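Software Developer, Manipulation Planning and Control

Wotico
Full time, on site, with up to one day a week from home
Two positions

About the job

Wotico writes the software that runs robot arms in small warehouses, hotel laundries and repair shops. We don't build arms. Our customers buy them from whoever they like, and we supply the layer that takes in camera images, decides what to do next and sends the arm commands it can follow safely.

We are hiring two developers for the group that looks after planning and control. One position leans towards motion planning and the other towards the learned policies that sit on top of it. You will share a code base and a test bench with the people in the other role, so we want both hires to be comfortable reading the whole stack, even if they only own part of it.

The team works mainly on two products. Memomico is the runtime: a C++ program that runs beside the arm, takes target poses from a policy or a planner, checks them against the collision model and passes them to the controller. Mistik is our set of tools for recorded demonstrations. It lines up the camera streams, works out where the hand tool was at each moment, flags recordings with tracking gaps and turns the rest into training data.

A third piece, Peixoto, is our simulator wrapper. It is older than the other two and needs work. Whoever takes the planning position will spend a good part of their first few months on it.

What you would be doing

Planning position:

Take over the trajectory generator in Memomico. It handles single-arm motion well. Two arms sharing a workspace is where it struggles, mostly because it plans them one after the other and the second arm ends up taking a long way around.

Replace the collision checking in Peixoto so that simulated runs and real runs use the same code. At present they use different libraries and disagree on thin objects such as rods, hooks and hangers.

Bring planning time down. The control loop needs a fresh short-horizon plan every 20 milliseconds. We meet that on most cycles, but cluttered shelves still push us over.

Write the regression tests that should have been written earlier. There are 581 in the suite now and very few of them cover recovery after a failed grasp.

Policy position:

Train and evaluate policies for picking, hanging and placing, using data that comes through Mistik.

Own the pose estimation step. We track markers on the hand tools and on the head-worn camera, and combine that with visual odometry. When a marker goes out of view the estimate drifts, and the filter is slow to correct it when the marker comes back.

Work out better ways of deciding which recordings to train on. The current method is a set of hand-written rules. Some of them are sensible and some have been there so long that we are no longer sure what they do.

Build evaluation that people trust. Our last round used 995 real-arm trials on hanging tasks, and it took too long to agree on what counted as a success. We would like that settled in writing and scored by software wherever possible.

Both positions:

Take a turn on customer support, one week in every six. This is during office hours only. Most calls are about calibration.

Review other people's code and have yours reviewed. We keep changes small and merge most days.

Spend time at the bench. If you change something that moves an arm, you run it on an arm before it ships.

What we are looking for

You should have worked on robot software that ran on real hardware. It doesn't have to have been a commercial product. A research project, a competition team or a long-running project of your own is fine, provided you can talk us through what went wrong with it and how you tracked the fault down.

For the planning position you will need solid C++ and a good working knowledge of kinematics, optimisation and real-time constraints. For the policy position you will need solid Python, experience training models on image and motion data, and enough C++ to find your way around Memomico.

Useful for either one:

Experience with camera calibration, especially wide-angle lenses
Time synchronisation across several devices
ROS 2, although we only use it at the edges of our system
Writing internal tools that colleagues have kept using
Imitation learning from human demonstrations

You don't need a degree for this job. About half of the group came through university programs and the rest came from trades, games or web work. We do ask that you write clearly, as a lot of our decisions are made in short written proposals.

Pay and conditions

Both positions are permanent after a probation period of 4 months. Pay is set by a published scale and we will tell you where you would sit on it before the first interview, so please ask if the recruiter doesn't bring it up. Everyone at the same level is paid the same.

Annual leave is five weeks. There is a training allowance you can put towards courses, books or a conference. We can help with relocation costs and with work visas for the right person, but a visa usually adds a couple of months to the start date.

The office is open plan on the ground floor, with a mezzanine above. Core hours are 10 am to 3 pm and you can arrange the rest of your day around that. The building has a lift and step-free access from the street. It can be noisy in the afternoons, and there are closed rooms you can book if you need quiet.

How to apply

Send us a resume and a short letter, no more than a page, through the form on our careers page. Tell us which position you are applying for. If you would consider either, say so and tell us which you would prefer. Links to code are welcome but we won't mark you down for not having any, as plenty of good work is locked up in private repositories.

The process has three steps. First is a half-hour call with someone from the group. Next is a work sample, which you can do at home or at our office, and which we pay for. It is a cut-down version of a real bug from one of our products and should take an evening. The last step is a visit, where you go through your work sample with two developers, spend an hour at the bench and have lunch with the team. If you can't travel, we will do the last step by video.

We aim to answer every application within two weeks, and we give feedback to anyone who gets as far as the work sample. Applications close at the end of June. We would like both people to start in August - later is fine if you have notice to work out.

If you need changes to any part of the process, such as extra time or questions in writing ahead of the call, put a note in the form and we will arrange it. It has no bearing on how your application is judged.

Recruitment agencies, please don't contact us about these positions.

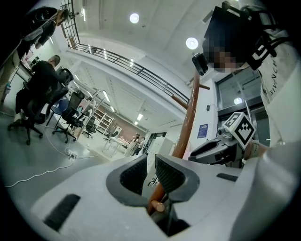
If you have applied to us before, you are welcome to apply again. Mention it in your letter so we can find your earlier file, and let us know what you have worked on in the meantime. Questions about either position can go through the same form - choose "General enquiry" and a developer from the group will write back.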